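The bin job, part four: it was the cable

I left the picking cell running on Friday with a target of 2000 picks and went to make a sandwich. By the time I got back it had stopped at 55 and was sulking with its gripper open.

The log said "grip lost." It says that for everything. It said that the time I forgot to plug the gripper in, and it would probably say it if the building were on fire. So I did what any professional does and blamed the software. I rolled back the Endeck driver, rolled it forward again, and lost most of an afternoon to a config file from the old Motaung setup that I should have deleted in March.

Then I pulled up the overhead view and watched it in slow motion, which I could have done before the sandwich. Every time the wrist rolled past a certain point, the slack in the harness swung out, went tight, and the finger sensor dropped out for 200 milliseconds. The controller saw no finger, concluded it had no duck, and let go of the duck. 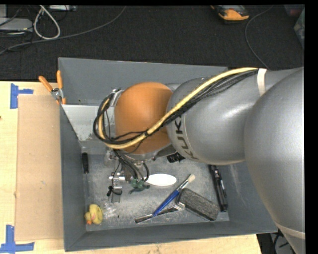
What I changed

First, the strap. I had one strap holding the yellow cable and the black bundle up on the silver link, and past that point everything was free to do as it liked. There are two more now, with a service loop I measured instead of guessed.

Second, the wrist limits. The planner will happily spin the long way around to reach a paintbrush, so I've told it not to. A few poses near the bin wall are gone. I don't miss them.

Third, the fault handling, and this is the one I'm embarrassed about. A lost sensor should mean stop and hold. Mine meant open the gripper, wherever the arm happened to be. With a rubber duck that's comedy — with the pliers it's a different afternoon.

The Stovex connector at the gripper end is getting replaced too, once Ikgate ships the part. Until then I'm running at reduced speed with the gate shut. Next target is 3000, and I'm bringing the sandwich with me.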